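Home Stories Ask Áine Things to Make Weather Corner Grown-Ups

Why Can We See Colors?

Hi, it's Áine Gilmartin again! Last time I promised to talk about color, and I got a lot of letters, so let's dive right in.

Sunlight looks plain and whitish, doesn't it? But it's a big mix of colors all traveling together. When it shines through raindrops the colors spread apart, and you get a rainbow (my favorite one ever was over the lake at Conneely, and I got soaked running out to see it).

Now think of a ripe tomato. White light lands on it, the tomato soaks up most of the colors, and the red part bounces off to your eyes. So you say "red!" A leaf bounces back lots of green. Snow bounces back nearly everything, and a lump of coal keeps almost all of it for itself.

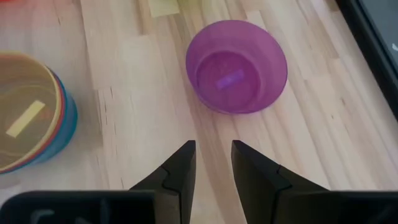 What about see-through things?

Some things let light pass right through them. Clear glass lets nearly all the colors go by. Colored plastic is pickier! A purple bowl lets through some red light and some blue light and stops a lot of the green. Your brain gets that red and blue together and says, aha, purple.

Stack different colored see-through things and each one takes its own share of the light, so what gets through at the end can be pretty dark.

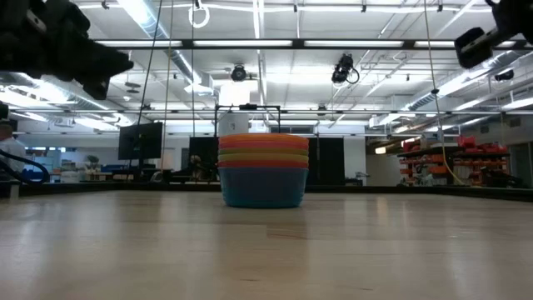 Blue at the bottom, orange at the top.

The tiny helpers in your eyes

At the back of each eye you have millions of little cells called cones. Most people have three kinds. One kind is best at picking up reddish light, one likes green, and one likes blue. Your brain checks all three and works out the color. Yellow light wakes up the red cones and the green cones at the same time, and that's how you know a banana when you see one.

Some people's cones work a bit differently, so red and green can look very much alike to them. That's called color blindness, and you may well have a friend who has it. 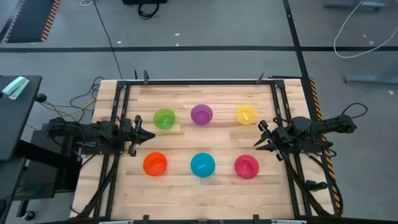 Why do colors fade at night?

Cones need plenty of light. When it gets dark, other cells called rods take over, and rods can't tell colors apart. Try it at bedtime! Turn the lamp off, wait nine minutes, and look at your socks. Mine all turn gray.

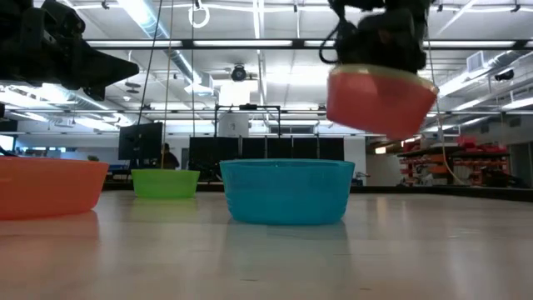 Shiny things do one more trick with light. A smooth surface bounces light away neatly, like a ball off a flat wall, so it can carry a picture along with it. A rough surface sends the light off every which way and the picture gets lost. On a glossy tabletop you get a soft patch of orange in front of an orange bowl and a bluish one under a teal bowl. Look for the same thing in puddles in August, after a good thunderstorm, and write and tell me which colors you find!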